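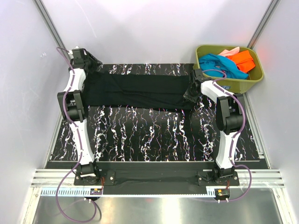 Skatier Cell B: setup and maintenance notes

This file covers the mechanical setup, cable routing, calibration and routine care of Cell B, the two-arm cloth handling cell used for the Hakim garment recordings. Both arms are bolted to base plates at the front and work toward the back wall, which leaves the full depth of the tabletop free when a long piece is held out between the grippers. Most of the limits below come from that layout. The purple cables have to follow every reach to the rear corners, and the bin at the back right takes up room that the right arm would otherwise use.

Last revised 3 Oct 2020. Replaces the June notes, which described the cell before the base plates were moved.

Scope

These notes apply to Cell B only. Cell A has a different rail spacing and its offsets must not be copied across. Recording format, episode naming and the train/test split are described in the Trulstead repository.

Base plates

Each arm stands on its own black base plate. Seat the plate by hand, start all screws, then tighten in a cross pattern in two passes. Do not tighten one side fully before the other. A plate that is pulled down unevenly will pass the zero check and then show an error at full reach.

Check the plate screws after the first 10 hours of running following any move, then every 60 hours. Mark each checked screw with paint pen. If a mark has shifted, remove the screw, clean the thread and refit it. Tightening over an old mark hides the problem.

Cable routing

The cable on each arm needs slack in two places: at the gripper and outside the elbow. Set the slack with the arm at full reach toward the back, then fold the arm and confirm that the loop falls outside the links.

Tie the cable to the long link only. Do not put a tie across a joint. Ties should be snug enough that the cable does not slide under its own weight, but a fingertip should still be able to turn it. Trim the tails flush - a cut tail with a sharp corner will catch knit fabric.

On the right arm, run the folded-to-extended move with the bin in place. The loop passes close to the bin, and a loop that clears an empty corner may drag over cloth piled above the rim. If it touches, shorten the gripper loop by re-tying at the link. Do not move the bin to make room; its position is part of the recorded setup. 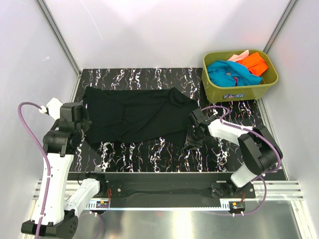

Figure 2. Both arms at the tabletop with a black garment spread out and the bin at the back right corner.

Zeroing the arms

1. Clear the tabletop of cloth.
2. Power on with both arms folded and supported.
3. Run the Vondmont zero routine on the left arm, then the right. Do not run them together.
4. Move each gripper to the four taught corner points. Record the gap to the table at each point with a feeler gauge.
5. If any gap differs from the log by more than one gauge step, check the base plate before changing the offsets.

Offsets are stored per arm in cell_b_offsets.yaml. Commit the file after every change, with the gauge readings in the commit message.

Gripper fingers

Wipe the fingers with a lint-free cloth at the start of each session. Use water only. Alcohol leaves the finger surface tacky for the first few grasps, and those episodes then have to be removed.

Replace fingers in pairs. After a change, run 36 open-close cycles without cloth, then repeat step 4 above. Dark fingers over black fabric are hard to judge on the monitor, so confirm finger closure by motor position and not by eye.

Tabletop

The surface is glossy and shows reflections. Clean it with a dry microfiber cloth, moving from back to front. Lint from dark garments collects along the side rails and should be vacuumed out weekly.

Do not cover or replace the surface without opening a new setup version. The veined pattern is in every recording made since version 47.

Known faults

Left arm drops out during a long reach: usually the connector at the wrist. Power down, reseat it, and check that the wide loop beside the gripper has not been pulled tight.

Right gripper reports overload near the bin: the fingers are pressing on the rim. Stop the run and lift the arm by hand after power-off. Repeat the corner check before resuming.

Both arms stop together: check the supply first, then the wiring at the two small modules under the front of the table. Red wires should have visible slack at both ends. A wire under tension there will work loose again within a few sessions.

Slow drift of the right arm with no fault code: open. It has been seen twice, both times after a cold start. Log the room temperature and the running hours if it comes back.

Spare parts

Kept in the drawer under Cell A: one set of finger pairs, two gripper cables, base plate screws, cable ties. Update parts.csv when anything is taken.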